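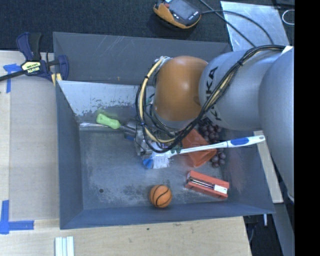
Figure 1. Mixed household items in a metal bin.

Where Do the Small Things Go? Unwanted Household Items in Tustow
Student project report, Community Geography
Submitted 1/20/25

Introduction

This project began with a kitchen drawer. Over the holidays my family was looking for a can opener, and to find it we had to take out nearly everything else - old batteries, a garlic press with a bent handle, the lid of a container we no longer own, birthday candles, keys to a house we left when I was in grade school. It made me wonder what other people in Tustow do with the small things they have stopped using. There is plenty of advice in our town for getting rid of a couch or a fridge, and a good blue box program for paper and cans, but not much for the in-between objects that are too good for the garbage and too minor to make a special trip for.

My research question was: how do people in Tustow decide what happens to small household items they no longer want, and what would make it easier for them to pass those items along?

Background

Tustow has one donation shop, on Nerkgate, and a transfer station out on the Shetty road. The shop takes clothing, books, dishes and small appliances during its open hours, while the transfer station charges by the load, so a person with a single broken toaster tends to wait until they have more to bring. Between the two there used to be a swap shelf in the old library, which many people still remember fondly. It did not move to the new building.

The one local program that deals with small items directly is Sketanine, a neighbourhood lending and sharing club that runs out of a church basement on the Nerkgate side of the river. Members can borrow cake pans, drills, folding chairs and so on, and can also leave things on a "free to a good home" table. I had walked past the sign for years without knowing what it was, and I suspect I am not alone in that.

Method

I wrote a short paper survey and delivered it to 200 homes on both sides of the river, with a return box at the library desk. I chose paper over an online form so that my grandparents' neighbours would be able to take part, and I am glad I did, as many of the most thoughtful answers came back in very careful handwriting. The survey had 4 questions, with a blank space at the bottom for anything else people wanted to say. I received 51 completed surveys.

I also spent 3 afternoons at the Sketanine table, with permission, taking notes on what came in and what went out. I did not write down anything about who the people were.

What people told me

The most common answer to "What do you do first with a small item you no longer want?" was a version of "put it somewhere." Basements, garages and the trunk of the car all came up again and again. Offering the item to family was the next most common answer, and the donation shop came after that. Very few people went straight to the garbage, and those who did often added a note to say they felt bad about it.

The reasons for keeping things surprised me a little. I had expected to read about cost and distance, and there was some of that, especially from people without a car in winter. Far more people wrote that they did not know whether the item was "good enough." A mug with a small chip, or a radio that works if you hold the aerial, puts people in an awkward spot. They worry about dumping their junk on a charity, and so the mug goes back in the cupboard.

The blank space at the bottom turned out to be my favourite part of the survey. One person wrote most of a page about a colander that had been through every kitchen in the family. Another asked me to please tell someone that the shop on Nerkgate needs a ramp.

At the sharing table

Kitchen things moved quickest during my afternoons at Sketanine. Baking tins and storage containers were often gone before I had finished writing them down (I will admit that one loaf tin came home with me). Picture frames and single glasses stayed put. Cables were the hardest of all, as people would pick one up, turn it over, look at the end and set it down again. When a visitor taped a label to a cable saying what it had come with, it was taken the same day.

Limitations

My survey only reached people who were willing to fill out a form and carry it to the library, so it probably leans toward those who already care about the subject. I would also have liked to visit the table in another season. January is a quiet month, and the members told me that spring cleaning brings in far more.

Suggestions

I would like to see the swap shelf return, even a small one by the coat racks. A plain list of what counts as "good enough" would help too, posted at the donation shop and printed in the town newsletter, with chips and missing lids mentioned by name. Labels cost next to nothing, and I think a roll of masking tape and a marker should sit on every sharing table.

I have left a copy of these suggestions at the library desk, along with the leftover surveys, in case next year's class would like to carry on with them.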